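Workshop Tips: When a Gripper Won't Let Go of Fabric

Notes from the Milalley shared workshop, bench section. Collected by Tyra Bakke.

The fault turned up in March on a two-arm bench setup used for folding and turning soft goods. The left arm closed on a cushion cover, lifted, and then ignored the open command. The controller logged code 3155 and held torque on the fingers. Trygve Nygård pulled on the cushion by hand to free it, which tore a seam and put his fingers inside the reach of a powered arm. Pull the fabric only after the arm is de-energized.

Order of work for a stuck grip:

Press the emergency stop. A paused program still has power at the joints.
Support the forearm before releasing any brake. On our arms the elbow drops when the brake opens.
Wait 15 seconds for the drive to discharge.
Back the fingers off with the manual release screw, then slide the fabric out sideways, along the finger pads.
Check the pads for thread. A few strands wound behind a pad will stop the fingers short of fully open.

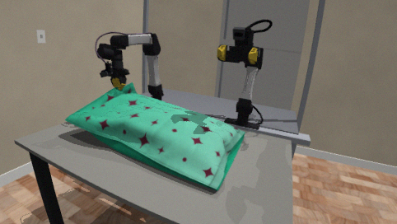

Grip position had more to do with the fault than grip force. Ridwan Krishnan ran the turning job again in simulation and changed one setting at a time. A pillow picked up by its far corner, with the other arm standing clear, puts the whole lift on one pinch of cloth. The corner draws up into a point, the fabric creases toward the gripper, and most of the weight stays on the table. If the program then moves fast, the creased cloth can work in behind the pads. Bring the second arm in before any long lift, or drag the item along the tabletop at low speed.

Settings that have held up since:

Finger force at 32 percent for filled items. Thin covers need less.
Open command repeated up to 3 times, then a hard stop with the alarm on. The old program retried without limit and overheated the finger motor.
Cable slack checked at the wrist through the full turn. A loop that snags can trip the same code as a jammed finger.

Replacement pads come from Fandport. The Zervas pads are softer and grip better, but they shed — wipe them down before each session and look for loose rubber in the finger slot. Log every stuck grip with the code and the item being handled, including the ones that clear on the first retry.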